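The Box From Brerulard

My aunt Danuta Wieczorek left me three things - a soup pot, a coat that smelled like cough drops, and a box with buttons on it.

The pot I understood. The coat I gave to my sister, who wears it to walk the dog. But the box! I had it on my kitchen counter for the whole month of August and I could not stop fiddling with it. Every time I waited for the kettle I'd push the blue button, then the green one, then slide one of the little white sliders along its groove just to feel it go. My husband would call from the other room, "Did it do something?" and I'd call back, "No!" and then I'd do it again.

Danuta worked at Brerulard for 29 years (it's a town, barely, if you were wondering, with one good bakery and a plant that made parts for other plants). She never talked about work. She talked about the bakery. She talked about a cat called Sultana who lived behind the loading dock and had kittens in a crate of gaskets. So when the lawyer read out "and the box, to my niece, who will know," I laughed out loud in his office, and then I cried in his parking lot, with my forehead on the steering wheel.

I did not know. I want that on the record.

What I had was a letter, one page, in her square handwriting. It said, "Blue first. Then wait. Set the sliders the way I set the radio." That was the whole thing, except for a bit at the bottom about not boiling the soup pot dry.

The radio! She had this old Urero in the kitchen, and when I was eight she let me turn the dial for the evening music. A little past the middle, she'd say, and then a little more. She always went past the station and called it close enough. So one night in my socks I put the rear slider past the middle, and the front one farther along than that, and I pushed blue, and I waited. The refrigerator hummed. I ate a cracker. I tried the toggle switches one way and then the other, and I felt like a kid poking at a church organ.

Then I called my cousin in Adatden, the one who stayed close to her, and read him the letter over the phone.

He was quiet for so long I thought we'd been cut off. "She had me play with that too," he said. "I was four. I'd come over and she'd be tired from the shift and she'd say, here, run the factory for me. And she'd lie down on the couch."

"So what does it do?"

"She'd lie down on the couch," he said again, a bit louder, like I was the slow one. "You ran the factory and she got to lie down."

I sat on the kitchen floor after that. I'd forgotten, see. The rug with the burnt corner, her shoes off, one arm across her eyes - and me at the low table being in charge of everything, all those buttons, yelling that the trucks were late. And her saying from under the arm, "Then push blue, and wait."

I still haven't moved the sliders. My husband dusts between them.

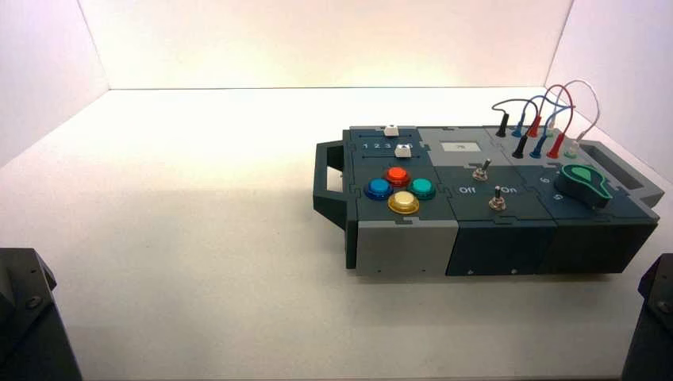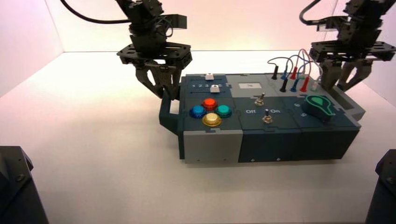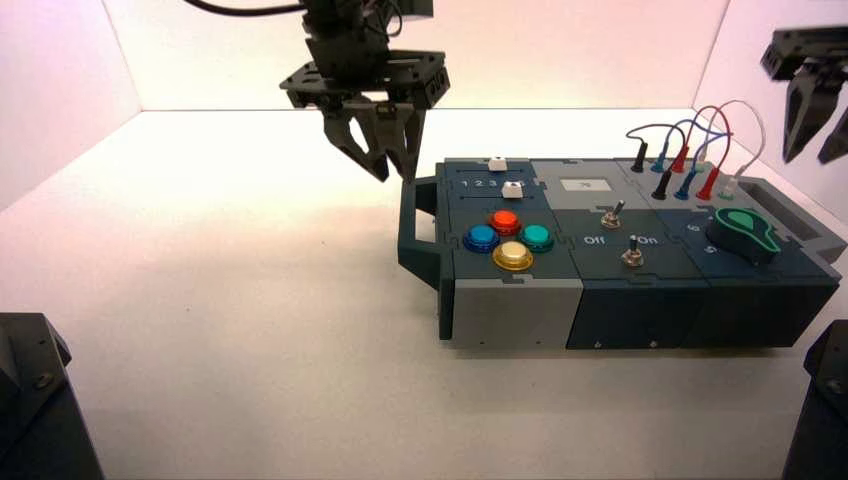 The sliders, set the way she set the radio.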